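Visit report: Caserport garment sorting hall, open day

The sorting hall at Caserport opened its doors to visitors on Wed 15 December. I had signed up back in August, when the list first went out, and got a place on the early tour. Coffee was in the front office. Coats stayed on, as the loading doors are open most of the morning.

Our guide was Zyanya Bautista, who runs the day shift. She started us at the receiving end, where donated clothing comes in by truck from the Netik drop-off points. The hall takes in 2,000 pounds on a normal weekday. After the holidays it is more, and they bring in extra people for January.

Bags are opened on long tables. Shoes and belts go one way, household linen another, and the rest moves on to clothing. I had expected a lot of sorting by color. They hardly do any. What matters first is the type of garment, then the fabric, then the condition. A stained shirt in good cotton still has a use as wiping cloth — a torn one in mixed fiber mostly doesn't.

The second stop was the folding area. Clothes arrive crumpled from the bags, and getting one flat enough to check is slower than I thought. Zyanya showed us the house method: find the shoulders or the waistband, let the piece hang, then lay it down and smooth from the middle out. After that you look at the seams, the cuffs and the underarms. She let four of us try it on a pile of work shirts. Mine had to be done over.

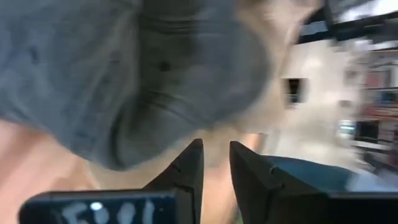
Creases are a bigger problem than stains in some ways. A pressed-in fold can look like a seam or a tear, and a sorter in a hurry will put a good piece in the wrong bin. They recheck 200 pieces a day for this, picked from the reject bins, and a fair number go back out for resale.

The last part was baling, which we saw from behind a rail. The press is an old Cillico and it is loud. Finished bales get a paper tag and go to Zulu, the resale buyer, or to the rag dealer. The one on the press when we came through was tagged 241.

The tour took an hour and a half. Parking is on the street and fills up early. Wear closed shoes, and bring gloves if you want to try the folding tables. The next open day has not been set, but the office keeps a list at the front desk and you can leave your name there.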